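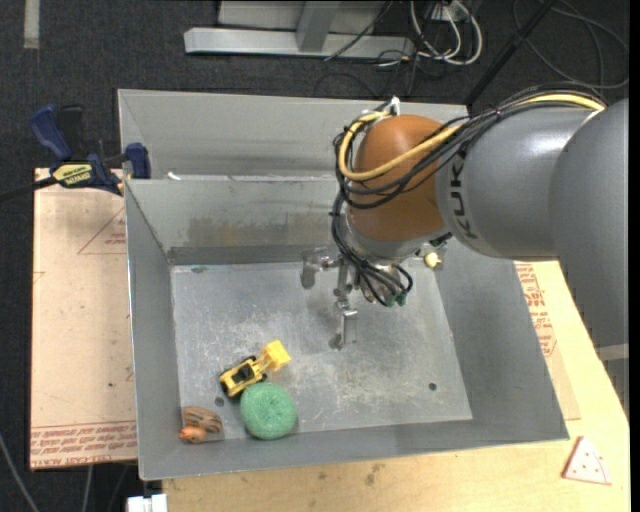

In Defense of the Deep Bin

For many years I believed that a good home for toys must have small boxes. One box for the cars, one box for the blocks, one box for the animals, and on each box a label with a drawing, so that also the child who cannot read will know where the animals sleep. I bought such a system when we moved to Cledcombe. It was sold under the name Flustine, and it had drawers in 8 colors and a sheet of stickers. I was very proud of it. I am writing this essay to explain why I gave it away, and why I think many parents should do the same.

My opinion is simple. Toys should be kept in a big, open, ugly bin, and best of all in a metal one.

I know how this sounds. In my first language we have a word for a person who throws everything in one place, and it is not a nice word. My mother used it for my father's tool shed. So I did not come to this opinion easily, and I ask the reader to have some patience with me.

Let me begin with the question of what tidying is for. When adults tidy a kitchen, they do it because they will cook tomorrow and want to find the knife. A child of four does not think this way. He does not look for the front loader because he has a plan for the front loader. He looks into the bin, he sees a yellow bucket sticking out between other things, and then the plan begins. With the drawers, our son had to decide first and look second. He would stand in front of the colors, open one drawer, close it, and come to ask me what he should play. Since he has the bin, he does not ask this question very often.

The second matter is the labor. I once believed that a child learns order by sorting. Maybe some children do. In our house the person who learned order was me, every evening after dinner, on my knees, with a small plastic giraffe in one hand and a wheel in the other, not sure if a wheel belongs to vehicles or to building. A child can put a thing in a bin. He can do it from a distance, even, if one allows this. Our evening tidying now takes the time of two songs and I do not take part in it, except that I choose the songs.

Now about the metal. People ask me why not a nice basket, or a box of cloth with a bear on it. I have owned these. The basket loses small sticks that hurt the feet, and the cloth box falls down on itself like a tired person, so the child cannot see inside. A metal bin with high walls stands where you put it. It will be scratched on the floor of it in the first week, and brown marks will come on the sides, and I want to say that this is not a problem. A thing which is already scuffed gives freedom to everybody. I never once said "be careful" about our bin. About the Flustine drawers I said it every day, and I did not like to hear myself.

There are of course objections, and I will try to be fair to them.

The first objection is noise. It is true. When a toy truck meets a metal floor, the neighbors are informed. We put a piece of old carpet under the bin, but not inside it, because inside it would collect crumbs. It is still loud. I think it is a short noise and one can live with it.

The second objection is that small things go to the bottom and are lost. This is also true, and it is the objection I respect most. My answer is to have 2 bins and to stand them directly one behind the other. When the front one becomes too full to see the floor, something must move to the back one. When nobody has asked for the things in the back one for a season, they can leave the house. We did this last time in February, and I found there a puzzle by Aoki with all its pieces, which I cannot explain.

The third objection comes from my sister, who says that it does not look nice in the living room. Here I have no argument. It looks like a thing from a workshop. My sister has white shelves by Brilow with doors, and behind the doors, I have seen it, everything is in one heap.

I do not want to make a religion of this. If your child enjoys to sort, let him sort, and keep the drawers. Puzzles and paints need their own place in any case, and so does everything that is small enough for a baby to swallow. But if you are the one who sits on the floor in the evening with the giraffe, then I would ask you for whom the labels were made. I gave ours to a cousin together with the sheet of stickers, of which we had used four.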